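Cooking steak at home: small tips from my kitchen

by Afroza Matubbar

Many friends ask me how to make a steak at home that is brown outside and still pink inside. I am not a chef, but I cook beef almost every week, and these are the habits I keep.

Salt early

Put salt on both sides the evening before and leave the meat in the refrigerator on a rack, without cover. If you forgot, then salt it right before the pan. I find that ten or twenty minutes of salt is the worst choice, the surface becomes wet and does not brown well.

Dry the meat

Use paper towels and press well. Do it again after the meat has waited on the counter. A wet steak will steam, and you get a gray color.

Choose a heavy pan

Mine is cast iron, 27 centimeters wide, and it takes two steaks with space between them. Heat it slowly, then add a spoon of oil with high smoke point. Butter comes only in the last minute, with garlic if you like it. 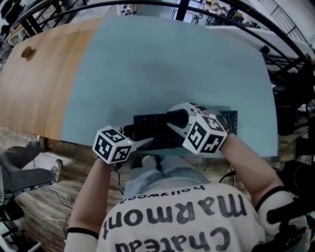
Turn it often

My mother turned a steak one time only. I turn every minute and the inside cooks more even. Thick pieces I also hold on the side with tongs, so the fat can melt a little.

Use a thermometer

I take the meat out at 116 degrees Fahrenheit for rare, and it goes up some more while it rests. For medium you have to wait longer, but please not too long. Put the tip in the thickest part, away from the bone.

Rest and cut

Five minutes on a warm plate is enough for a normal steak. Look for the lines in the meat and cut across them - with flank steak this is very important, otherwise you chew all evening.

Keep the pan juice. With a little broth and mustard it is already a sauce, and leftover sauce is good on potatoes the next day.

Last changed 24/06/2023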